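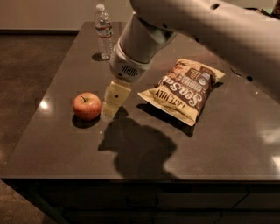
Wednesday, October. Brown counter, ordinary-things day.

Started at half past eight with coffee and the log from last time, which I had written so badly that I spent the first part of the morning working out my own abbreviations. Note to self, and to Niilo, who has the same disease: "S. over S., n.g." means nothing at all a week later. I think it was "Sondix over Sondix, no good," meaning the second coat laid straight on top of the first without any rubbing down in between. If it meant something else, then whatever it was is lost to science.

Where we are, for anyone picking up the book here. The dark brown counter has had its new finish on since the week before last. Siiri rubbed it back to 400 and put on the Sondix with the soft pads, four coats in all, leaving 24 hours between them, and she was very patient about it while the rest of us kept wanting to lean on it. The people at Weteswood want to know how the finish behaves in a kitchen where people live and eat and put things down, and I think that's a much better question than the ones we usually get. We have done the proper tests with the weights and the little discs. What we hadn't done was simply let a few groceries sit on it and see what we thought.

So, the groceries. A red apple, with that yellow-orange blush on it, a bag of chips (Late July, sea salt), and a water bottle, the clear plastic kind. The apple and the chips went forward on the counter with a gap between them, apple to the left and the bag lying flat on the right, and the bottle stood toward the back. I had wanted lemons too, lemons being the thing everybody worries about on a polished surface, but I forgot them, and Kaisu says that lemon juice deserves a day to itself anyway. She's right. I've put it on the list.

First thing I want to record is how it looks, before I get to marks. I was worried about this color. On the small sample it seemed heavy to me, a bit like the inside of an old cupboard, and I said so at the time and was outvoted. Well, with food on it I take most of it back! The apple looks wonderful. The red comes up so strongly against the brown, and the cream on the chip bag does too, you could read the big white "Sea Salt" without hunting for it. Under the warm light the whole counter looks like somewhere you'd want to stand around and eat. I had been judging it bare, and I don't think anyone chooses a kitchen counter because of how it looks bare, or if they do they are sorry later.

Second, shadows. The polish makes more of them than I expected. The apple's shadow, down and a little to the left, was properly dark, and there was a dark stretch along the lower edge of the bag too. Ieuan thinks this will bother people under a single lamp and that Weteswood should be told to plan for lights from two sides. I'm less sure. I rather like a shadow under an apple, it makes the apple look as though it weighs something. But he has fitted a lot more kitchens than I have, back in his Cusham days, and he says customers ring up about shadows more than about scratches, so I've written it down as a point to raise and we can let them decide.

Now marks, which is what the day was meant to be for.

Apple. Left in one place until eleven, then lifted straight up. I got down with my cheek nearly on the counter to look across it and couldn't find anything. Wiped the place with the dry cloth in any case, and the cloth came up clean. Then I rolled the apple gently back and forth with the flat of my hand, the way a child would, and there was a very faint streak, dull rather than scratched, that went with one pass of the cloth. I suspect the apple's own wax. Siiri suspects my hand. To settle it I washed my hands and did it again and got the streak again, a shade fainter, so we are each claiming half. It would be worth trying an apple out of someone's garden. Santeri has a tree, and has been trying to give the things away since September, so there should be no difficulty there.

Chip bag. I was most curious about this one. The body of the bag is soft enough, but the crimped ends are stiff and a bit toothy, and people do slide bags along a counter, they never lift them. Unopened, I slid it the length of my forearm, in both directions, first on its face and then on its back. Nothing from the middle of the bag. From the crimp, pressing harder than anybody reasonably would, I got two hairlines that I could see only when I looked toward the light, and they were still there after the dry cloth. They went with the damp cloth followed by the dry. So they were in the surface wax and no deeper, and I'm calling it a pass, but I would like somebody else to repeat it with a fresh bag and a less guilty conscience about pressing.

After lunch we opened the bag, for science, and shook out a small handful on the counter. Salt and oil together are what I'd expect in a real kitchen, and nobody wipes chip crumbs up straight away. We left them until three. The oil did leave soft little spots, the kind you get on a paper napkin, and the dry cloth only moved them about. Warm water with a drop of dish soap took them off completely. There was a grain or two of salt under the cloth the first time I wiped, and I could feel it dragging, and that I think is the one real warning to come out of today: brush off first, wipe second. It should go on the care card in nice big letters. The present wording says "wipe clean with a soft cloth" and leaves it there, and I can see an entire household grinding sea salt into their lovely new counter with the best intentions.

(The remaining chips did not survive the afternoon. I record this only because Niilo will come looking for them for his repeat.)

Bottle. No drama. I lifted it now and then to look for a ring, and by the end of the day there wasn't one. But the bottle had been standing in the room all morning and the room was at 19 degrees, so it had no particular reason to sweat. It needs doing again with one straight out of the fridge, and again with a glass, which has a narrower foot and holds the water underneath. Kaisu also suggests standing the cold bottle on a spot that has had chip oil on it, which is rather fiendish of her and exactly what happens at a party. Yes to that.

A few things about the method, while I remember. The dry cloth needs to be the yellow one from the drawer and not the gray one from the hook, which has polish on it and will flatter any result you like. I used the gray one by mistake on the first apple wipe, noticed, and started again, so ignore the tick in the margin of the rough sheet. Look along the surface, low down and toward the light, before you wipe and again after. And please put masking tape beside the spot, never on it. There is a small square near the back left corner where somebody's tape sat over the weekend, and it has pulled the shine down a touch. It buffed up nearly all the way. I'm not asking who.

Ieuan and I disagreed pleasantly for some time about whether any of this counts as testing. His view is that a result you can't put a number on is a chat. My view is that we had the numbers already and still couldn't have told the Weteswood people what happens when someone slides a bag of chips across to a friend, and now we can, more or less. We agreed in the end that I'd write it up as notes and that he'd add his gloss readings from the streak and the crimp spots, taken before and after cleaning, on the facing page. He has the meter until Friday, then it goes back to Mäkelä for its check, so if the facing page is blank when you read this please go and bother him.

To do:
Lemons. Also vinegar, and tomato if someone is brave.
Cold bottle, cold glass, both left standing over lunch.
Kaisu's oil spot and cold bottle together.
Unwaxed apple from Santeri. One will do, Santeri, please don't bring the crate.
Repeat of the crimp slide by someone other than me, fresh bag, same direction and then across.
New wording for the care card. My draft: "Brush away crumbs and salt before wiping. For greasy marks use warm water and a little dish soap, then dry with a soft cloth." Siiri wants "gently" in there somewhere.
Ask Weteswood what lamps they have planned over the counter, and how many.

Counter washed down, dried and buffed at half past four with the yellow cloth. The apple is in the fridge on the left side. It has been rolled around by most of us, so wash it if you're going to eat it.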